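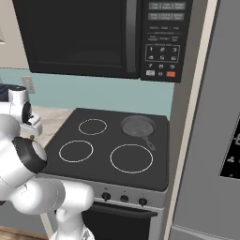
The simulated kitchen used for the stove and microwave tasks, with the arm over the counter to the left of the range.

Selalside kitchen demonstrations: progress report to the Forkska fund
Wednesday, November 6, 2024

Dear friends at Forkska,

Thank you, as always, for your patience and for the kind notes you sent after our last report. It has been a busy stretch, and I'm glad to say that most of the news is good.

When you renewed our support we promised 2,000 usable demonstrations from the simulated kitchens by the end of this period. We now have 3,674 recorded, and after review roughly 83 percent of them are fit to train on. A demonstration is one complete attempt at one task, steered by a person from start to finish and saved along with a sentence saying what was asked. We keep the failed ones too, in their own folder, as a couple of you suggested last spring.

The tasks are still small household ones: moving a skillet from one burner to another, turning a stove knob, pressing a button on the microwave, opening a door or a drawer. There are 20 kitchen layouts in the set at present. Colors, counters and appliances change from one to the next, and so does the spot where the arm begins, which makes the operators grumble a bit but does wonders for the variety.

The knobs have been our hardest customer. In the early recordings people tended to come at them from above and lose their grip halfway through the turn, and a good many of those attempts had to be set aside. We rewrote the instructions, added a practice round at the beginning of each shift, and slowed the wrist down a little – that last change helped more than everything else put together. Microwave buttons are a different sort of trouble. They are small and close together, and our checker used to count a press on the neighboring key as a success. The rule is fixed now and we have gone back over all the older button recordings, a dull two weeks that I would rather not repeat.

The Kikach labeling tool is in daily use and has settled down nicely. Reviewers can scrub through an attempt, mark where each step begins, and correct the written instruction on the same page. The Đồng model, trained on the first portion of the data, handles the skillet tasks quite well in layouts it has seen before. In new layouts it is a good deal shakier, especially when the pan starts on a back burner, and we'd ask you not to read too much into it yet.

Spending is in line with the plan, apart from storage, where we are a little over. We can cover the difference out of the travel money, if you have no objection.

Between now and the end of December we hope to finish reviewing the backlog, record more knob and button attempts, and hold back a few layouts purely for testing. You are very welcome to sit in on a recording session – just let us know a few days ahead.

With warm thanks,
The Selalside project team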